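**Re: [Aststead-shared] White desks going cloudy, what are people using?**

Sep 6, 2018

Hello all,

I've been meaning to answer this since it landed, and then the week got away from me. The original question, for anyone who joined the list over the summer:

> We have the white desks upstairs at Aststead and ours has gone a bit cloudy, worst where people rest their arms. I've tried the wipes from the supply closet and they leave streaks. Is there something better, and am I going to ruin the top if I scrub? Also, does anyone bother with the slot at the back where the cables go? Ours is full of crumbs.

First of all, please don't scrub! I did that to a white table at my old place in December a few years back and it had a dull patch for as long as I knew it. I'd bet your cloudiness is mostly old cleaner from those wipes, with hand lotion on top, and it will come away with patience. I do ours with a spray bottle and a microfiber cloth folded into a pad, so there's always a fresh side to turn to.

### What I use

A trigger bottle of the Primik glass and surface spray, and one pink cloth that I keep for desks only.

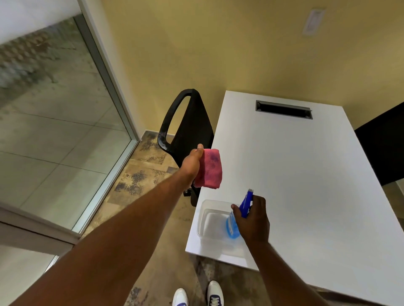
### How I go about it

1. Clear the top completely, cups and all, and pull the chairs out if you have the room.
2. Spray the cloth, never the desk. Two squeezes will do for half a top. Spraying straight on sends it down the cable slot, and I'd hate for it to find a power strip.
3. Start at the back and come toward yourself in long overlapping strokes.
4. Turn the cloth over and go again with a dry side. This is the step that got rid of my streaks, and I skipped it for years.
5. Do the front edge last, it's always the grubbiest.
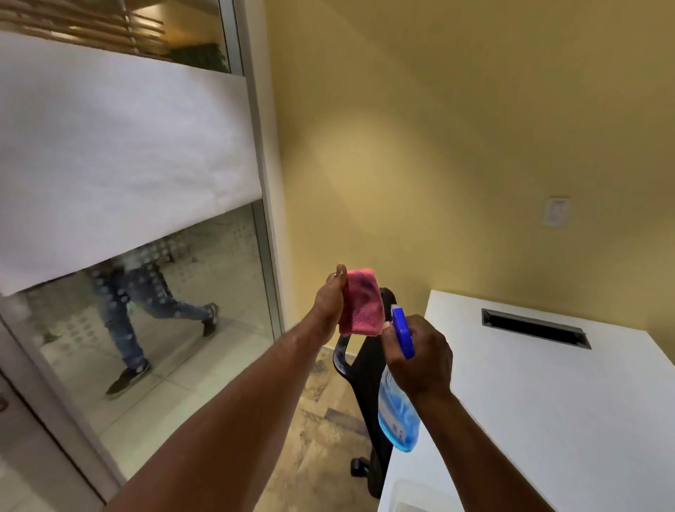

If it's still cloudy after that, leave it 15 minutes and look at it from low down with the window behind it, and you'll see which parts need another pass. Ours took three goes the first time and now a quick once-over on Fridays keeps it nice.

As for the slot, yes, I do bother (I know, I know). A dry paintbrush gets the crumbs out of the corners, then a barely damp corner of the cloth around the rim. Unplug whatever runs through it first.

Please wash the cloths without fabric softener, by the way. I have a pack of 26 from Vukley and they've gone through the machine more times than I'd like to admit. Anyone upstairs is welcome to a couple, they're in the kitchen drawer under the kettle.

Does anybody have a trick for the mesh on the chair backs? I've been using the vacuum brush and it only gets me so far.

Warmly,
your neighbor at the Mamani end of the hall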